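Wholesale roaming settlement

Wholesale roaming settlement is the process by which mobile network operators work out what they owe each other when the customers of one use the network of another. The operator whose customer is traveling is called the home network, and the operator that carries the traffic is called the visited network. The customer pays the home network. The visited network is paid later, under a contract between the two companies.

24 Shares

Background

Early roaming agreements were signed one pair of operators at a time. Each pair set its own rates for calls, text messages and later data, and each side kept its own records. Disputes were common, and small ones were often written off. As the number of agreements grew, many operators handed the work to clearing houses, companies that collect usage records, check them against the agreed rates and produce a single statement.

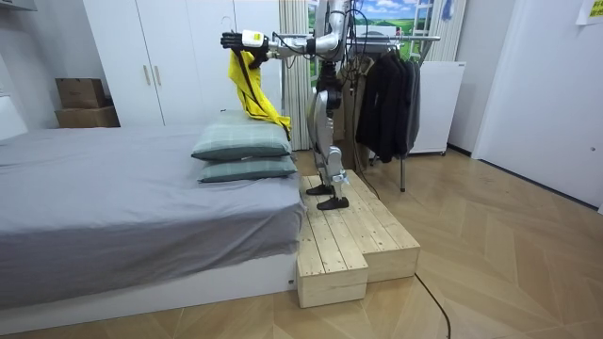

Usage records are made by the visited network while the customer is connected. A record holds the subscriber's identity number, the time the session began, its length and the amount of data carried. Connected machines leave records of the same kind as phones do, so a humanoid robot in a bedroom, reaching over the bed with a yellow garment in its hand, would look much like a handset on a statement if it held a roaming subscription. For this reason some agreements ask the home network to declare which number ranges belong to machines. Machine traffic may then be priced separately, often with a monthly access fee for each active subscription.

Process

Records are grouped into files and sent to the clearing house or directly to the home network. Files that fail a format check are returned. Those that pass are rated, meaning that a price is attached to each record, and the totals are carried to a monthly statement. The two operators then net their positions, and only the difference is paid. Currency conversion follows whatever rate source the contract names.

Discount agreements complicate the last step. Two operators may promise each other a certain volume of traffic over a year in return for a lower rate. The final price is not known until the period ends, so the parties book an estimate each month and correct it afterward. If one side falls short of its commitment, it normally pays the shortfall anyway.

Example of a dispute

Marnon, a regional operator, and Henriques, its roaming partner, disagreed over a statement for February. Marnon's system had rated 1,761 data sessions at the standard rate, while Henriques held that they fell under a discount for machine traffic. The clearing house, Fletell, found that 80 of the sessions came from a number range added to the agreement after the rate table had last been updated. Those were rated again. The rest stood, and the case was closed with a credit note.
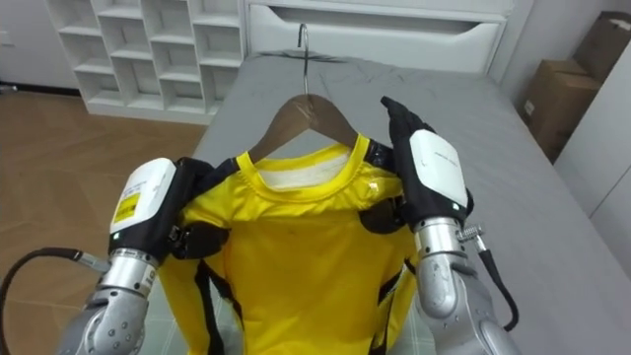
Two robot arms hold up a yellow long-sleeved garment on a wooden hanger.

Fraud and late records

A home network cannot see a roaming customer's usage until records arrive, which leaves room for fraud. Near-real-time reporting was introduced to shorten the gap. It runs alongside settlement and does not replace it -- the later, complete records remain the basis for payment. Contracts also set a cutoff after which late records can be refused.

Automated settlement

Several vendors sell software that compares both operators' records before a statement is issued. Storeo, one such product, stores a shared copy of the rate table and flags any record that the two sides price differently. Yanling Cai and Jinfeng Wei, who have written on wholesale billing, argue that most disputes begin with outdated rate tables and that a shared copy removes the need for many manual checks. Critics note that smaller operators still exchange contract changes by email, and that software cannot apply a change it has not been given.

See also: interconnection, clearing house, number portability

5 Comments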